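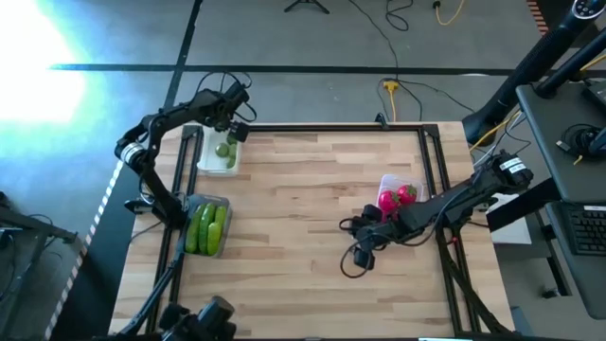
Contents Previous Chapter Next Chapter Index

Chapter 7
The Two-Arm Bench Cell

7.1 Scope of the chapter

The cell built in this chapter consists of a wooden tabletop, a rectangular frame of black aluminum extrusion, and two arms mounted on opposite sides. It is sized for a spare room or for a bay in a shared workshop. The version used for the measurements in this book was assembled at the Flindale workshop in Todarstead, to a layout drawn up by Wayne Pickering.

Readers should have finished the single-arm exercises in Chapters 4 through 6. Wiring of individual joints is not repeated.

7.2 The frame as reference

In a single-arm build, all positions can be measured from the base of the arm. With two arms this is no longer enough. Each controller reports positions in its own coordinates, and a small error in the mounting angle of either base becomes a large error at the gripper. The frame supplies a common reference. Square it before either arm is mounted, by measuring both diagonals and adjusting until they agree. Diagonal braces go on last, with the corner bolts already at final torque.

The bases are fixed at the sides, leaving the tabletop clear for containers and parts. The middle of the table can then be reached from left and right, and the two work volumes overlap there. Section 7.5 deals with the overlap and with the software lockout that governs it.

7.3 Cable routing

Cables run along the outside of the links and need slack at every joint. Too little slack loads the connectors at full extension. Too much leaves a loop under the gripper that can catch the rim of a container. Set the slack with the arm at its farthest working pose, then fold the arm completely and check for pinching at the elbow. Cables on the floor should be taped down or moved out of the walkway before power is applied.

7.4 Test objects

Produce is a useful first load. Limes roll, cucumbers need a grip across their width, and strawberries bruise under a force that a lime tolerates. Keep each kind in its own shallow container. In the Tivness trial, the cell ran 2,717 picks on mixed produce, of which 190 were stopped by the operator. The stops are sorted by cause in Table 7.2.

Start with the grip force at its lowest setting and run 100 picks on one kind of object before changing it. Record the container position for every run, measured from the inside corner of the frame.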